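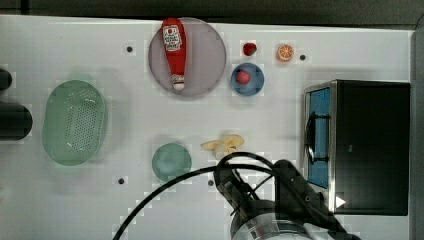

## 1. 검토 대상과 진행 상황

Stalel의 주방 소품 조작 키트를 교육용 장비로 도입할 수 있는지 검토하고 있습니다. 9월에 대여 계약을 맺었고, 본 보고는 2024년 11월 16일까지의 진행분입니다. 키트는 로봇 팔과 그리퍼, 제어 소프트웨어로 구성되며, 시험은 흰 작업대에 접시, 채반, 케첩 병, 딸기와 오렌지 조각, 장난감 전자레인지 등을 놓고 진행합니다.

계획한 과제 9종 가운데 6종의 시험을 마쳤습니다. 누적 시행은 거의 200회입니다. 남은 과제는 전자레인지 문 여닫기, 병 세우기, 채반 옮기기입니다.

## 2. 중간 평가

- **설치:** 설명서의 순서대로 진행하면 무리가 없습니다. 다만 영점 조정 항목은 설명이 부족해 Stalel 기술지원팀에 두 번 문의했습니다.
- **파지:** 공 모양 과일은 안정적으로 집습니다. 얇거나 모양이 불규칙한 소품은 접근 각도에 따라 결과 차이가 큽니다.
- **케이블:** 그리퍼 위로 지나가는 검은 케이블이 작업대 쪽으로 늘어집니다. 고정 클립을 추가로 요청했고 아직 회신을 받지 못했습니다.
- **소프트웨어:** 과제 저장과 재실행은 문제없이 됩니다. 오류 메시지는 영문으로만 나옵니다.

## 3. 비교 제품

Oyewole의 동급 키트는 견적만 받은 상태입니다. 소모품 단가는 더 낮지만 그리퍼 교체 부품의 납기가 길어 실물 시험 여부를 아직 정하지 못했습니다.

## 4. 예산과 요청 사항

대여료와 소모품비는 승인 범위 안에서 집행했습니다. Iltora 재단에 다음 두 가지의 승인을 요청드립니다.

1. 남은 과제를 마칠 수 있도록 대여 기간 2주 연장
2. 그리퍼 손가락 예비 부품 구입

연장이 승인되면 남은 과제는 병 세우기부터 시작합니다. 세부 시행 기록은 요청하시면 별도로 보내드리겠습니다.

작성: Solange Bailly, Kano 교육장비팀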